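Media Formats, session 4: what converters do to your files
Notes by Consuelo Cordero

Last time we looked at containers. Today it's the programs that claim to turn any file into any other. Ullex lists over 60 formats on its front page. Count the ones you have met in your life and you'll get to nine or so. Most of the rest are the same few codecs with a different file extension.

Keep two jobs apart. Remuxing copies the sound and picture streams into a new container and leaves them alone. Transcoding decodes them and squeezes them again, and with a lossy codec you lose a little each time. Pollbridge has one big Convert button for both and doesn't say which you got. A long film that finishes in a few seconds was probably remuxed. If the fans come on, it wasn't.
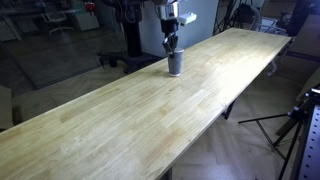

The word "lossless" needs watching too. Turning a 128 kbps MP3 into FLAC gives you a bigger file with the same damage in it. Nwosu calls this "restoring" your music, and I'd like to know from what. The missing detail went when the MP3 was made – no setting brings it back.

Quality sliders are no better. 75 in one program has nothing to do with 75 in another, and Pongate changed its own scale between versions. Write down the bitrate and codec instead.

For next session: take one short clip, convert it twice in any free program, and compare stream details before and after. Bring the numbers. "It looked fine" will be sent back.

Related items
Session 3: Containers and codecs
Session 5: Subtitles and why they drift
Reading list, Media Formats 101
Marking scheme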